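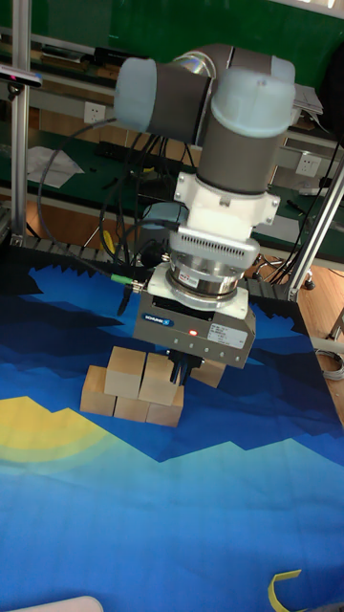
白木の立方体、青い山のマットの上で。

積み木、また買ってしまった。今月2回目。

家に子どもはいない。それでも棚の一段が木の立方体で埋まっている。色なし、文字なし、穴もなし。ただの四角い木。飽きないのかとよく聞かれるが、飽きる。飽きて、三日後にまた触っている。

きっかけは7月、サルキエール(Sarkier)という小さな木工所を訪ねたこと。主宰のフィオレラ・カプートさんは口数の少ない人で、取材のあいだも手が止まらない。紙やすり、布、また紙やすり。角をどこまで丸めるか、という話だけで午前が終わった。丸めすぎると積んだときに滑る。残しすぎると手が痛い。ちょうどいいところは木目で変わるそうで、結局は指で決める。メモには「ゆび!」とだけ書いてある。

で、積み方。

三つ並べて、その継ぎ目をまたいで上に二つ。煉瓦と同じ。真上に重ねていくよりずっと落ち着く。下の列が少しガタついているくらいのほうが、見ていて楽しいい。きっちり揃えると急に棚卸しみたいになる。

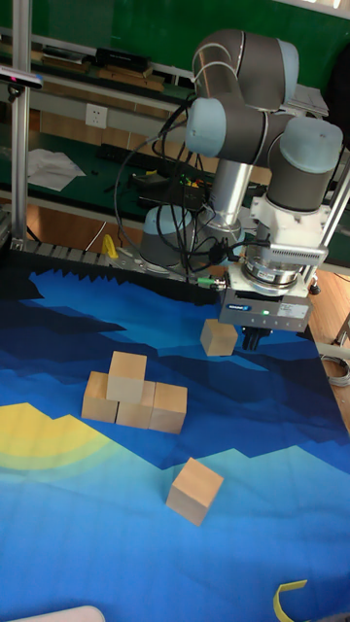

数は少ないほうがいい、と言うのは積み木教室を開いているイレナ・グウォヴァツカさん。大箱をひっくり返すと、子どもはまず散らかすことに忙しくなる。六つか七つだけ渡すと、置く場所を考えはじめる。大人も同じらしい。編集部でやってみたら、本当に全員が黙った。締め切り前だったので少し困った。

余った一個の扱いも好みが出る。上に載せたがる人、離して置く人。私は後者。塔の横にぽつんと一つあると、家と納屋みたいに見えてくる。

それから敷くもの。ここは意外と見落とされる。白木は白いテーブルだと沈むのだ。濃い色の上に置いたとたん、輪郭がぱっと立つ。紺や群青の風景柄ならなおよし。山並みがあって、黄色い丸がひとつ浮かんでいて、その手前に木の小屋。勝手に話が始まる。月なのか太陽なのか、そこは積む人が決めればいい。

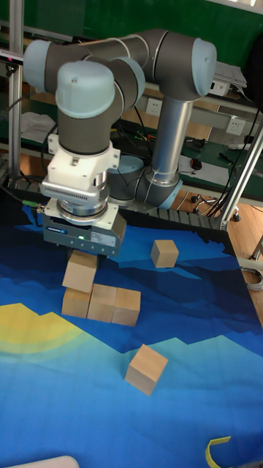

手入れは簡単。固く絞った布で拭いて、日陰に置いておく。水に浸けない。油はカプートさんによれば年に2回で十分とのこと。うちは一回も塗っていない、すみません。手の脂でいい色になってきたし、このままいくつもり。

しまい方は人それぞれ。布袋派のミルコ・モレッリさん(図書館勤務)は、出すときの音が好きだという。私は浅い木箱。ふたなし。ふたがあると開けなくなるから。箱のすみにいつも一個だけ入りきらず、それは窓辺に置いてある。日に焼けて、ほかより少し濃くなった。

値段の話を忘れていた。サルキエールの立方体はばら売りもあって、一個から買える。最初から揃いで買わず、まず七つ。足りなければ足す。たいてい足すことになるとおもう。

(2023年8月22日)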